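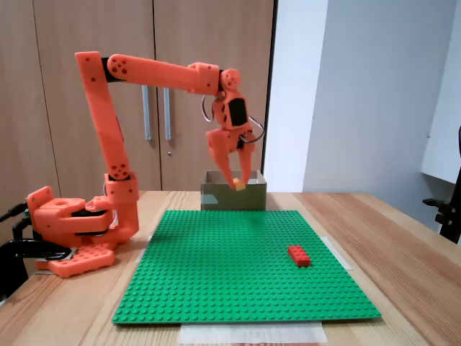 How do I get fair-style stuffed flatbread out of a home kitchen?

Posted by bhatt_minor, 1 July 2020

Last year my wife and I went to the Brunbridge spring food fair, along with more than 3,000 other people who all seemed to be standing between me and lunch. The line we ended up in belonged to a stall called Urkar, which sold one thing: a flatbread folded over potato, green onion and some kind of salty white cheese, slapped on a griddle and handed over in a paper napkin that gave up immediately. I have thought about it more often than is healthy for a married man.

I've now tried making it six times. The dough is flour, water, salt, a spoonful of yogurt and a little oil. I roll it out, fill it, fold it, pinch it shut and cook it in a dry cast iron pan. What I get is either a cracker with mashed potato trapped inside or a pale, chewy envelope that leaks. The Urkar one was soft, blistered, and stretched a little when you pulled it. My wife has been supportive, in the sense that she now asks what's for dinner in a very careful tone.

Is it the flour? The pan? I have bread flour, all-purpose, and a bag of something my brother-in-law swears by and won't identify. I'd like to get this right before I have to look at another potato.

Imau

More heat and more butter. Works for everything. Also you are probably using the wrong potato

Stojan Stojanović

I made flatbreads for a living for a while, at a place with a griddle the size of a door, so take this as coming from somebody whose standards were set by lunch rushes.

Your ingredients are fine. My guess is that the dough is too dry and you aren't letting it rest. Most people stop adding water when the dough becomes pleasant to handle, and for this kind of bread that's a bit early. It should be tacky enough to annoy you. Knead until smooth, oil it, cover it, and leave it on the counter for two hours. Go mow something. When you come back it should roll out without springing back at you. If it still fights, give it another fifteen minutes and don't argue with it.

Use the all-purpose. Bread flour can make this tough when it's rolled thin, and I have no comment on your brother-in-law's bag.

The leaking is the filling. Boil the potatoes whole in their skins, peel them after, and let them cool completely before you mash. Salt the green onions, wait, and squeeze them out in a towel. For the cheese I'd try feta, crumbled small, or farmer cheese with extra salt. Then use less filling than you want to. A thin layer, spread nearly to the edge, fold, press the air out with your palm, and seal it.

As for the pan, get it properly hot before the bread goes in - medium-high on most stoves, and a good long preheat for cast iron. You want blisters in a minute or so per side. If it takes five minutes to color, you're drying it out, and there's your cracker. No oil in the pan.

Then the part I suspect you're skipping. As each one comes off, brush it with melted butter and put it in a pot with a lid, or wrap the stack in a dish towel. It steams itself soft in there. At a stall they're piled up under a cloth and it happens without anybody trying. Straight off the pan, even mine were kind of stiff.

bhatt_minor

Did the long rest and the towel thing last night. Much better! One still leaked but I'd overfilled it out of greed. My wife had two and went back to asking about dinner in her normal voice. Imau, which potato?

Imau

Not that one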